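The Drawer Full of Paper

By Corey Hoani

Friday, October 5, 2018

276 shares | 25 comments

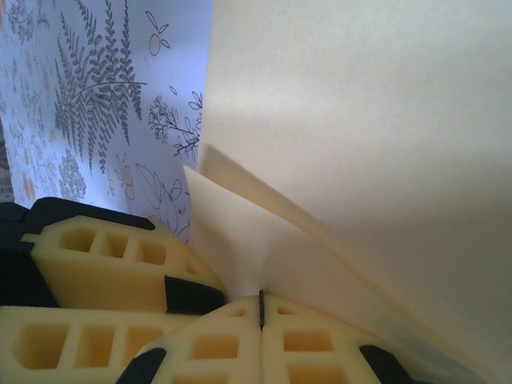

Fern fronds and small blossoms in fine gray line on pale patterned paper.

My grandmother ironed wrapping paper. She'd wait until everybody had gone off to the kitchen for pie, and then she'd gather up the sheets, peel off the tape with a fingernail and run a cool iron over the back. By the time we came back in, the whole stack would be lying flat under the phone book.

I swore I'd never turn into her, and then last March I opened the bottom drawer of my dresser to look for a sweater and it wouldn't open. It was jammed with paper. Tissue from shoe boxes, brown kraft from the butcher, a roll of something gold I must have bought in 2000 for a millennium party and never finished (it still has the price sticker on it, two dollars, and I remember thinking that was steep).

So I got interested. Why do some of us keep this stuff? I started asking people, and wow, did they have answers! A woman at my gym keeps every sheet with birds on it. My neighbor lines his toolbox with Christmas paper, the shiny kind, and says the wrenches look happier. My own sister, who throws away everything including once my passport, has a shoebox of ribbon she won't discuss.

There's a little stationery store near me called Kokkonen, narrow as a hallway, with the sheets hung over wooden rods so you can flip through them like towels. I went in for one birthday card and stayed most of an afternoon. The owner let me pull out anything I liked. Plants sell best, she told me, all year round, and she thinks that's because a leaf goes with any occasion. You can give a fern to a bride or to your dentist. Balloons are harder.

I bought two sheets and carried them home in the rain under my coat, walking like a penguin.

Then came the question of what to do with them. I'm a terrible wrapper. My corners puff up and I always cut the paper an inch short, so there's a sad strip of cardboard showing that I cover with a second scrap and call a feature. But paper does plenty of other jobs. I've covered a cookbook with it. I've folded it into seed packets for the beans I save each fall, which I hand out to people who didn't ask for beans. I backed a bookcase with leftover sheets and a glue stick, and it looked great for a month until the corners started to curl – use proper paste, please, and learn from me.

The best thing in my drawer turned out to be one of Grandma's. It was down at the very bottom, folded in quarters, soft as cloth from all that ironing, with a strip of old tape she'd missed. I have no idea whose present it was on first. I wrapped my niece's birthday book in it, and I told her she had to give it back.

She did, too. She'd drawn a cat on it.

276 shares | 25 comments | Leave a comment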